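Home Posts Projects About Contact

Notes on collecting clothes-handling clips

4 min read

I have spent most of April recording household tasks for Nilix, a small project that is trying to teach a two-armed robot to deal with laundry. The learning side is done by other people on the project. My part is collecting the examples: I wear a camera on my head, do the task with my own hands and upload the clips in the evening.

The target for this batch was 1324 clips. I thought that would be a lot of the same thing, and it is, but the sameness has to be of the right kind. My first set of 178 was mostly sent back. I had got into a rhythm and was hanging every shirt the same way, at the same height, standing in the same spot. The model trained on those clips did fine as long as the shirt started exactly where mine had, and was lost otherwise.

So now I change things on purpose. Different hanger, different side first, bed on the right, bed behind me, curtains open, curtains shut. I record in bedrooms that people actually live in and I don't tidy up first. The rules from the project say to leave the room as found, apart from anything with a name or address on it.
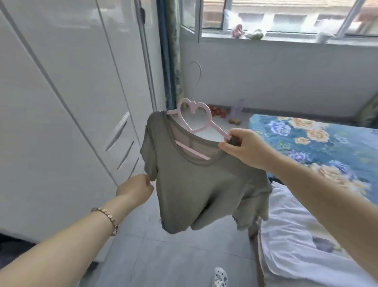
T-shirts are harder than I expected. The fabric folds over on itself and one sleeve ends up lower than the other, and you sort it out with a small tug that you would never think to mention if someone asked you how to hang a shirt. Those tugs are what the project wants most. I was cutting them out at the start because I thought they looked like mistakes. Please don't do that if you are recording for something similar.

The other thing I had to learn was where to look. If I glance away while my hands carry on working, the camera goes with my head and the clip is no good. I keep my chin down a bit and both hands in view until the task is finished, then count to two before I stop.

Labelling happens in Clestus. Each clip gets a start, an end and a short line of text such as "straighten left sleeve". It took me over 8 hours to label the first week, mainly because I kept changing my mind about whether lifting and straightening were one step or separate ones. They are separate. I went back and fixed the early ones.

Next is the Plandholm set, which is towels and bedding, and after that the clips get mixed with a batch being recorded in Chiba. I need to buy a better strap before then. The current one slips when I bend over.

Older posts Newer posts Back to top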